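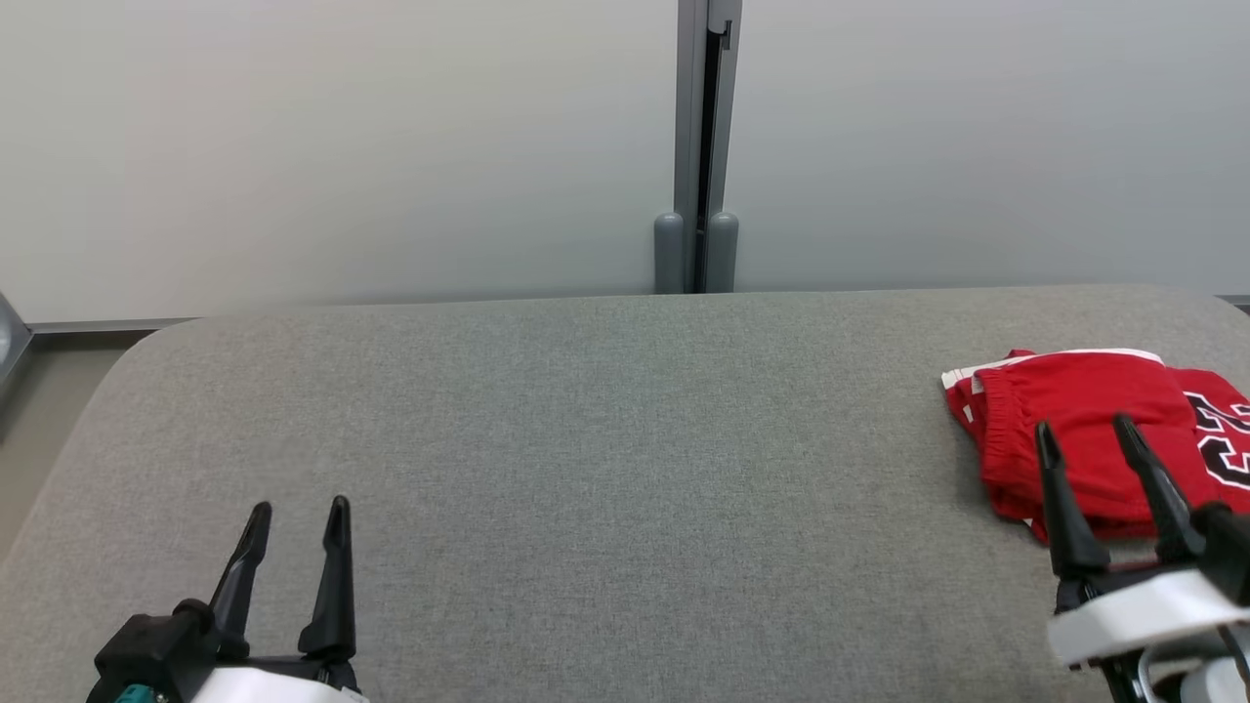 Section 4. Padded work table: placing, first use and care

This section is for the padded table of the Drindel series, when it is placed against a partition wall. Please read all steps one time before you begin. The frame and the legs must be already assembled as in Section 3.

4.1 Before you start

You need two persons to move the table, a vacuum cleaner with a soft brush, two clean white cloths and a small bowl of lukewarm water. Take off rings, watches and belts with a metal buckle. The fabric is woven and a sharp thing can pull a thread out of it.

Sweep the floor where the table will stand. Small stones under the feet make scratches and the table can also stand not level.

4.2 Placing the table against the wall

1. Carry the table by the frame. Do not lift it by the padding.

2. Put it down one step away from the wall, with the long back edge toward the wall. The rounded corners must point to the side where people walk.

3. If your wall has a vertical metal post, decide now where the post will come. Most users put it near the middle of the back edge, so that both halves of the table have the same free wall behind them.

4. Push the table slowly to the wall. One person pushes and the other person looks at the back edge. Stop before the fabric touches the post.

5. Look along the back edge from both ends. If one end is closer to the wall, correct it at the legs.

6. Press with a flat hand on each corner. If the table moves, turn the leveling foot below this corner until it is quiet.

CAUTION: Do not put your fingers between the back edge and the wall while another person is pushing.

CAUTION: The groove of a wall post is not a cable channel for this table. Do not push the fabric, the edge cord or a power cable into it.

Note: A small gap between a rounded corner and the wall rail is normal. Do not fill it with foam or tape. You will need this gap when you clean the floor strip.

4.3 First use

1. Remove the transport film and leave the table uncovered for one night. A light smell of new material goes away by itself.

2. Vacuum the complete surface with the soft brush. Go from the back edge to the front edge, always in the same direction.

3. Stroke the surface with your hand. The gray fabric has darker and lighter fibers in it, and this speckled look belongs to the weave. It is not dust, so please do not try to rub it away.

4. Rub one white cloth, dry, on a place near the back edge. If the cloth takes color, write to Matlala service before you use the table for light textiles.

The surface is good for folding, sorting, laying out of clothes and packing of soft goods. It is not good for cutting. For cutting, put the Walto cutting board on top, with the rubber side down.

CAUTION: No hot iron directly on the padding, also not for a short moment.

4.4 Daily and weekly care

Every day: take away everything from the surface and brush it with a dry hand brush.

Every week: vacuum also the rounded corners and the side of the padding below the corner. Wipe the wall rail and the metal parts behind the table with a damp cloth. Keep this cloth away from the fabric, because gray metal dust leaves a line which is difficult to remove.

For a stain:

1. Lay a dry cloth on it and press. Do not rub.

2. Make the second cloth damp with lukewarm water and press again, from the outside of the stain to the middle.

3. Let it dry in the air. Use the table again when the fabric feels the same as the area next to it.

If the stain is still there, use Evport fabric cleaner. Test it first under the front edge. Do not use bleach.

4.5 Wear and replacement

The fabric cover is made for 3,000 hours of use. Check the rounded corners every 300 hours, as these places usually become thin first. If you see the foam through the weave, order a new cover. The order number is Drindel 940. The cover for the long table has another number, see Section 7.

Text of this section: Mwende Kombo, Matlala service. Last change Aug 25, 2025.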